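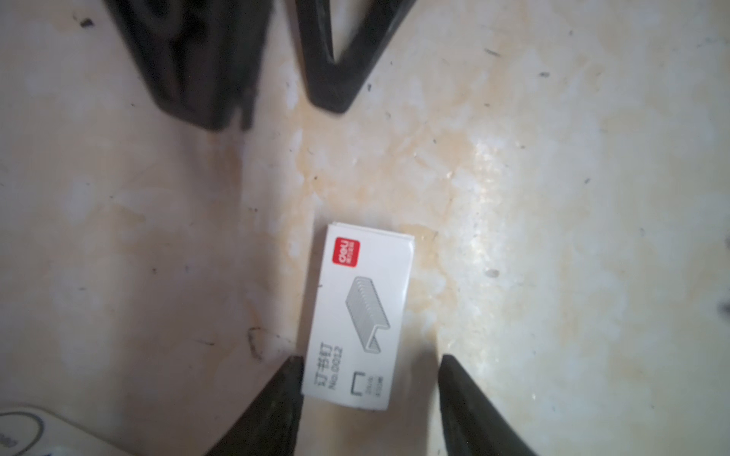
My dishwasher already does the dishes, so what am I waiting for? came a voice from the back row at the end of the last lecture, while people were packing up, and I promised to begin with it.

It's a good question and it deserves better than the half answer I gave with my coat on. A dishwasher does wash dishes, and does it well. But somebody scrapes the plates, somebody decides that the big pan goes on the bottom, somebody takes the wooden spoon back out, and somebody puts everything away in cupboards that were built with no thought at all for machines. The washing got automated a long time ago. The handling around it is still ours, and it's the handling we'll be talking about for the rest of this unit.

Robots and Everyday Work
Notes for Lecture 6: Can a machine do the chores yet?

Please read these before the lab session in Lusham. They are longer than usual (I know, I say that every time), but the lab will go much more smoothly if the words in here are already familiar. Bring the sheet from Lecture 5 with the definitions of task, skill and recovery, and if you've lost it there are spare copies in the tray by the door.

1. What counts as a chore

For this course, a chore is a piece of ordinary physical work that a person would do without being trained for it. Putting a box of staples back in the desk drawer is a chore. So is wiping a counter, sorting the recycling, restocking a shelf, or carrying a bin of parts from one bench to the next. Welding is not, by our definition, and neither is surgery, and you'll notice that machines have had rather more success with welding than with the desk drawer.

People find that backward, and I did too when I first came to it. The reason has a lot to do with how much of the work is settled before the machine starts. On a welding line the part arrives in the same place, in the same position, under the same lights. Somebody spent a great deal of money to make sure of that. In a kitchen or an office, or on the messier end of a shop floor, nothing has been settled. The object may be upside down, or under a magazine, or a slightly different size because the store was out of the usual kind.

Take the staples, since a box like that is about as plain an object as a desk has to offer. For a two-fingered gripper, the box has to fit between the fingers, and the fingers have to come down on either side of it without pushing it along the table. Squeeze too hard and a thin carton buckles. Squeeze too gently and it slides out on the way up. If the box is turned a little, the hand has to turn with it or else accept a grip on the corners, and a grip on the corners is a poor grip. You have never in your life thought about any of this, and you do it while talking on the phone.

2. Three stages, and where they break

I ask everyone to split a chore into finding, holding and placing. There are finer ways to cut it up and you'll meet some of them in the reading, but this will do for now.

Finding has improved enormously. A camera and a reasonable piece of software can pick out a great many household objects, including ones partly hidden. Glossy surfaces are still a nuisance, and so are stains and specks that look like small things worth picking up. Clear plastic and drinking glasses remain troublesome.

Holding has improved too, though less evenly. Rigid things of a modest size are now fairly dependable. Soft things, floppy things and heavy things with the weight at one end are not. A shirt is the classic case, and I'm afraid there will be a shirt on the final project list, as there is every year.

Placing gets the least attention and causes the most grief. It's easy to pick a thing up and let it drop into a bin, and a lot of impressive demonstrations stop there. Setting it down upright, on a crowded shelf, facing front, next to its neighbors and without knocking them over — that's a different afternoon's work altogether. When you read a claim about a robot that tidies, look for how it puts things down.

3. A worked example from the shop floor

The Clirkitz cell at Tirnberg is the case we'll use all through the unit. It's a small packing cell: two arms, a bench, and a mixed bin of light goods that have to be moved into trays. The people who run it were kind enough to share their log from one full shift with us, and you'll have the whole thing in the lab. The short version is that out of 100 items, 76 went into the tray correctly on the first try.

Half of the class last year thought 76 was wonderful and the other half thought it was hopeless, and I enjoyed that argument very much. Both halves had a point. If a person stands beside the cell anyway, doing other things, then 76 items handled without help is a real saving in bending and reaching. If the idea was to lock the door and go home for the night, it's no use at all, and the first bad grasp could leave something jammed against the tray until morning.

So please don't write "the robot is 76 percent as good as a person" in your reports. The number tells you how often the first try worked with those goods on that bench. It doesn't tell you how long each try took, or what the misses were like, or what the machine did next. A miss that leaves the item lying where it was can simply be tried again. A miss that sends it to the floor needs a person, or a much cleverer robot.

4. Two hands
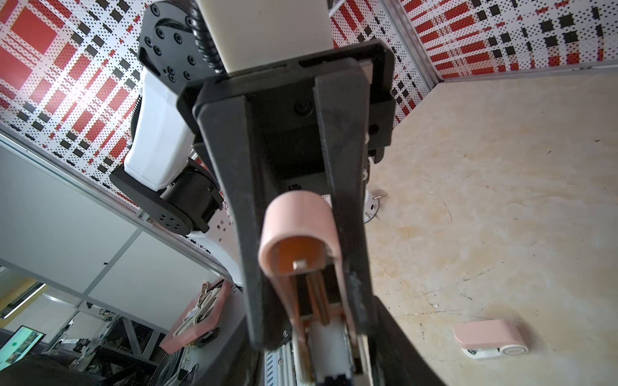 A reply on the course board argued that one good arm should be plenty for housework, seeing that most of us unload groceries with a phone in the other hand. I've copied the point in here because I think a lot of you are quietly on that side.

Try it tonight, though. Put one hand in your pocket and keep it there from the time you come home until you go to bed. You'll manage the groceries. Then you'll meet a jar, a zipper, a trash bag that has to be opened at the top and a fitted sheet, and by then you'll have started using your chin and your elbow, which the robot hasn't got. The second hand mostly steadies things. It holds the bowl while the other one stirs.

With two arms, the planning gets harder in a hurry. They share the same space, and each one is an obstacle to the other. A held object also changes the shape of the hand that's holding it: a long plastic piece pinched between two fingers sticks out well past the fingertips, and the arm now has to be moved as though it were that much longer. Students forget this every year in the simulator and bang the object into the bench. There is no shame in it, and I'd much rather you did it there.

Then there's the matter of where to take hold. An object with a loop at one end and a long body offers several choices, and the right one depends on what comes afterward. If it's going into a tray, nearly any firm grip will do. If it has to be passed across or pushed into a slot, the first hand needs to leave room. We'll come back to this under regrasping, in Lecture 8.

5. So, can they do it yet?

My answer this year is: some chores, in some rooms, with somebody in the next room. Floors, yes, if you don't mind picking up the socks beforehand. Moving light, rigid things from a bench to a tray, yes, often enough to be worth having. Clearing a family dinner table, with the gravy and the good glasses and a child still sitting at it, no. I expect the middle ground to grow, and I have been wrong about the speed of it in both directions, so I won't put a year on it.

A colleague's class in Lund asks the question a different way, and I like it enough to borrow it. They ask what a household would be willing to change about itself so that the machine could manage. Would you give up round door knobs? Would you keep the mugs in a single row? We did something similar for the dishwasher, after all, when we stopped buying plates with gold rims.

For the lab

Pick one chore from your own home or job and watch a person do it from start to finish. Write down every time the hands change their grip. My own attempt, folding and putting away one basket of towels, came to 29 changes, and I'm sure I missed a few near the end because the doorbell rang.

Mark each change as finding, holding or placing. Some won't fit neatly, and those are the ones I'd like to hear about, so put a star next to them.

Read the Clirkitz log through once before you arrive, including the operator's remarks in the right-hand column. They're short and sometimes a bit grumpy, and you'll learn more from them than from the totals.

Wear closed shoes, tie back long hair, and leave drinks on the shelf outside. The lab opens at 9 in the morning and the benches by the window go first.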